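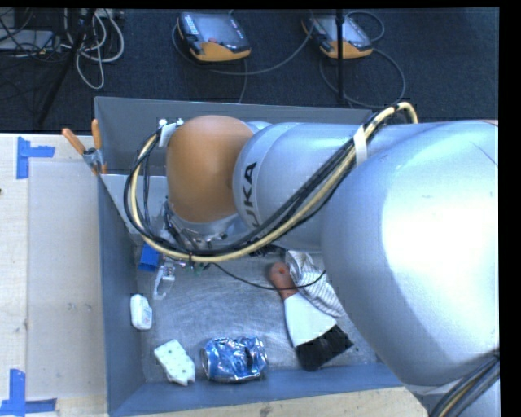 Subject: Re: [harness-owners] Second horse for the Fultance heats, and the shoeing question

Dear Kosmas, dear all,

Thank you for your long message, and sorry that my answer comes only in the evening. I was at the stable until nearly eight and then I had to eat something.

I put my answers under your points.

Kosmas Tsakiris wrote:
> Hello everybody. As you know the entries for Fultance close at noon and we
> still have only Wolluvholm confirmed. I would like to enter the mare also,
> but Fotini tells me the trainer is against it. Can somebody who was at the
> last two workouts explain to me what is the problem? On paper she is faster
> than half the field.

I was at both workouts, so I will try. The mare is fast, this is true. In the first workout she went the last quarter very well, and without the whip. But she broke stride in the second turn both times, and the second time the driver needed a long stretch to bring her back to a trot. On a training track this costs you nothing. At Fultance the turns are tighter and the judges are strict, and if she gallops through the turn she will be placed last whatever she does afterward.

Tetsuya Kinoshita (for the new members: he is our trainer since April) thinks it comes from the front shoes. She is wearing the same weight she had as a three-year-old, and her action is different now. He wants to try a lighter shoe in front and see two clean workouts before he puts her in a race. I agree with him. The farrier can come next week, but the entry closes before that, so for me the answer is no for this meeting.

> Second thing. Who decides the driver for Wolluvholm? I heard two different
> names and I do not like to hear it from people outside the group.

You are right about this and I apologize, we should have written it to the list earlier. The driver is Neema Mbwambo. She drove him in his last start and he finished third from an outside post, with horses all around him until the final turn. The other name you heard was only a question, in case she had accepted a drive for the Doležal stable in the same heat. She did not.

The draw is not out yet. If he gets post 2 or 3 I think he has a good chance to reach the final. If he draws the second tier, then I would be happy with a safe trip and a small check.

> Third, the money. The fee for the final is not in the budget that Evangelia
> sent. Do we pay it in advance or only if he qualifies?

Only if he qualifies. I called the race office this morning and the lady was very clear: the heat fee is due with the entry, and the fee for the final is taken from what he earns in the heat. If he earns less than the fee, they send us a bill for the difference. So Evangelia's budget is correct, but maybe she can add one line so that people are not surprised.

There is also the transport. The truck leaves at 5:30 in the morning, and the drive is about 40 miles. We have one place free beside the driver. Tandale, the old gelding, will travel with him as company, because Wolluvholm sweats very much when he is alone in the truck. This costs us nothing extra, the hauler already agreed.

Two small requests before I finish. Please do not come to the stalls in the last hour before the heat — I know everybody wants to see him, but he becomes nervous and the groom also. And if you want an owner's badge, write your name as it is on your license to Evangelia Christodoulou, not to me. Last time I forgot one and it was very embarrassing at the gate.

If somebody disagrees about the mare, please write it here on the list before ten tomorrow, so Tetsuya has time to read it before the entries close.

With best regards,
Fotini Bakalis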